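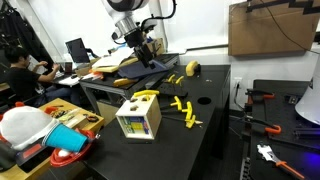

Keep the hex keys where your hand goes for them, says one reader's letter, and never mind what the wall chart says. It came in after our January piece on shared workshops, along with a good many others, and most of them made the same complaint in different words. The keys go missing. The pliers go missing. The tape measure is found a month later in someone's coat.

We had asked readers how they look after the small hand tools that every bench has too many of and never enough of. By the time we stopped opening letters there were 214, a few of them with drawings.

The T-handle hex key came up most often, and it is a good tool to begin with. It is a plain thing: a long shaft, six flat sides, and a crossbar you can get your whole hand round. The bent sort that comes free with a flat-pack shelf does the same job, but it hurts your fingers after the third bolt. With a T-handle you can spin the shaft quickly while the bolt is loose, then lean on the bar for the last quarter turn.

Their trouble is shape. They are long at one end and wide at the other, so they won't lie neatly in a drawer. Put six in a drawer and you get a knot. Hang them on a board and the board needs more room than you would think. Most people who use them every day end up with some kind of block, drilled with holes, and stand the keys up in it with the bars at the top.

The bars often come in one colour for the whole set. Yellow is common and easy to find on a dark bench. What the colour doesn't tell you is the size. Several readers put a ring of tape on each shaft, just under the bar, and write the number on that. Others rely on the order in the block, smallest on the left, which works well for one person and badly for four.

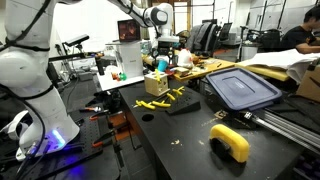 Do pliers need a rack of their own? They can manage without one, as long as they have a fixed patch of bench and go back to it.

Pliers are easier than keys in most ways. They lie flat. They don't roll. A bright handle shows up against a black top from across the room, and two-colour grips are sold partly for that reason. The usual mistake is to own too many of the same kind. A workshop that buys three pairs of combination pliers often has nothing with a narrow nose, and somebody then uses the wrong pair on a small clip and bends it.

The Badico shed in Dukeddale, which we visited for this piece, settled the matter by cutting down. It had been given tools by members for years and had accepted all of them. When everything was finally laid out on the floor and listed, the list came to 1,290 pieces, with 37 pairs of pliers among them. Most were sound. They were simply never the pair anyone wanted. The shed kept nine, oiled the joints, and gave the rest to a school.

Its members say they miss none of them. They do miss an old pair of end cutters that went off in the same box by mistake, and they have asked for those back.

Dukeddale also did something about its table tops. Light wood shows dirt and hides sawdust. A dark top does the reverse: shavings stand out at once, and so does a scratch. The members painted two benches black and left two bare to see which they preferred, and after a winter they still don't agree. The black ones get swept more often. The bare ones get the messy jobs.

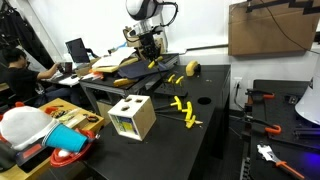 A mug should not be on the same table as the tools, writes a reader who signs only as Samuel, and he goes on for two pages about tea and steel. His larger point is a fair one. A bench and a desk are used differently, and things drift from one to the other. Paper creeps towards the clamps. Screws turn up under the laptop. He gives his desk a raised lip along one side, a strip of beading glued down, and he says it stops most of it.

Clamps drift less because they are heavy, and because the best place to keep a clamp is on the edge of a bench. Fasten it lightly so it won't drop on a foot. If you need it, it's there, and if you don't, it is out of the way. A wrench has no such natural home and tends to be put down wherever it was last used. A single hook will do. Put it at the height of your elbow, on the side you turn to.

Soft things are another matter. Cloths, gloves and jumpers all end up on the nearest flat surface, and small parts vanish into them. A tray helps here, the shallower the better. Deep trays turn into bins. We tried a few, and the Unaven tray, a shallow steel one, held its contents well enough when carried, although the corners are sharp and we put tape over them.

Boxes of parts deserve a label on the front, where it can be read without lifting anything. A label on the lid is covered up as soon as something is set down on it. Write what is in the box now, and change it when that changes.

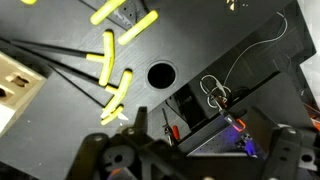 How often should hex keys be checked for wear? Twice a year is plenty for a home set, and once a month where several people share them.

Look at the tip. The six corners should be crisp. When they round over, the key slips in the bolt and spoils the socket, and then you have two things to replace. On a long key you can cut the worn end off square with a grinder and carry on, keeping the metal cool as you go. You can do this several times before the shaft gets too short to be useful. Ball ends can't be saved in the same way, though you can cut the ball off and use the key straight.

Wipe the shafts with a cloth and a drop of light oil while you have them out. Check the handles too. If the shaft turns inside the bar, the key is finished, and it is best to put it in the scrap straight away, before it gets back into the block.

Then put them back in order. A set that has been split between two benches is hard to bring together again, and buying the one missing size often costs almost as much as a new set. The Dukeddale shed keeps its spares in a jar by the door, sorted by nothing at all, and people do go through it before they go to the shop.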